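Print this page | E-mail this page

Sat 20 December – open day, sim bench

Doors opened at ten. By a quarter past, the Virk demo had been described to me as "a video game" by 5 separate visitors, one of whom wanted to know where the controller was. I said there wasn't one. He looked sorry for me.

Setup notes before I forget. Main screen ran the doorway task: simulated two-armed robot, a tool in each gripper, carry both through to the back room and don't touch the doors. The Marnum scene generator picks the textures, so every reset gives a new decorating disaster. We had 500 scenes cached from July and I let it shuffle. Visitors liked the shuffle far more than the robot.

Policy was the Hokov checkpoint, the one trained on 3,000 episodes. Ran 27 attempts over the day. I stopped writing down outcomes after lunch because a school group had started betting on them, and the log was turning into a tip sheet. Morning rows are in the shared folder. Somebody should look at the wrist clearance on the left arm, which is mean with the margin whenever the door sits at a steep angle.

The Bresau people came by at two and asked sensible questions about contact friction, then spent ten minutes choosing their favorite door. Lime stripes won.

Robot's-eye view went up on the second monitor. Good for explaining why the gap is harder than it looks from the outside: hammer in the left gripper, blue-handled tool in the right, a door on either side, and a dark box on the floor dead ahead.

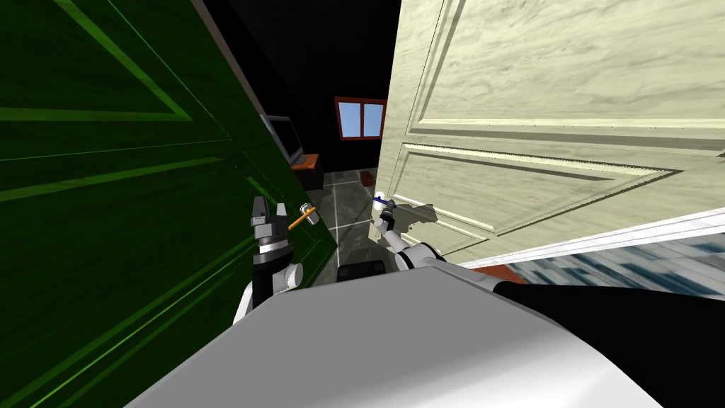

Page last changed: Sat 20 December, 18:42

To do: put a bigger font on the reset counter. Fix the second monitor's habit of going to sleep mid-sentence (mine, usually). Ask Hokov whether the newer checkpoint still drops things with thin handles.

Leftover cookies are in the cabinet under the oscilloscope – the oatmeal ones, so no rush.

Recent entries
Marnum textures: marble on everything
Gripper friction, second try
Virk demo: packing list
Why the July cache is so big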